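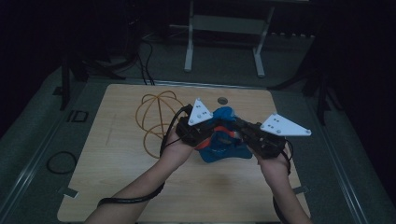 A soft blue piece with a red-orange band, on the work table.

How to wash a stuffed toy by hand

Many stuffed toys can be washed at home, but please read the label first. If it says surface wash only, use a damp cloth and stop there. Toys with a music box inside should also not go in water.

What you need: a basin, mild liquid soap, two towels and an old toothbrush.

1. Check all the seams. If one is open, close it with a few small stitches before washing.

2. Test the colour. Press a wet white cloth on a hidden place. If the cloth takes colour, do not continue.

3. Fill the basin with cool water and one spoon of soap. Put the toy in and press it softly for some minutes. Do not twist it, the filling will make lumps.

4. Brush the dirty spots in small circles.

5. Change the water and rinse until there is no more foam. For me this is usually three times.

6. Roll the toy in a towel and press with your hands. Repeat with the second towel.

7. Leave it to dry in the air, away from the radiator. A thick toy can need up to 12 hours on each side. Turn it and shape it with your fingers when you pass by.

My neighbour Natalina Sartori dries hers on a cake rack, and I do the same now.

Written by Jarosław Malinowski, 2022-07-09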